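Ironing Again

I gave up ironing when I left my last office job. The iron went to the back of the hall closet, and for a long time my shirts came out of the dryer and went straight on a hanger. That was fine for shirts. Then I started using my grandmother's table linens again, and the dryer does nothing for those.

So I bought a new iron this January. I looked at the Dreltar first and did not like how light it was. The one I brought home is a Fudero, plain, with a metal plate and a steam button that sticks a little. It has 4 heat settings. I use the top one for linen and the next one down for cotton, and I have not touched the other two.

My friend Rajitha Cassim grew up in a house where everything was ironed, including dish towels, and she gave me most of what follows. Iron linen while it is still damp. If it has dried out, sprinkle it, roll it up and leave it in a plastic bag overnight. Do the hem first, then the middle. Press on the wrong side if there is embroidery — otherwise you flatten the stitches.

Old fold lines are the hard part. A cloth that has sat in a drawer for years will keep its creases through a wash, and steam alone does not do much.

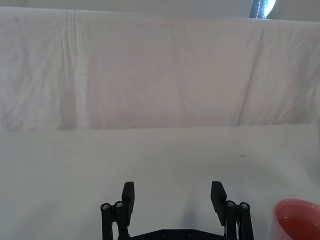 Issue 11

A spray bottle works better than steam. I wet the line until it is soaked, wait a few minutes, and go over it slowly with the iron on high. Some creases take three rounds. One of my grandmother's napkins has a line I have never gotten out, and I have stopped trying.

I also changed how I store things. The big cloths are now rolled on cardboard tubes from the fabric store on Wilora Street. The napkins still get folded, but I refold them in thirds every few months so the creases don't settle in one place.

The whole job takes me an evening, with the radio on. I do it in the kitchen because the light is better there, and I put a bath towel under the ironing board cover, which was worn thin.

Next I want to try starch. Rajitha makes hers from cornstarch and water and says the canned kind flakes. I will make a small batch and test it on a pillowcase first.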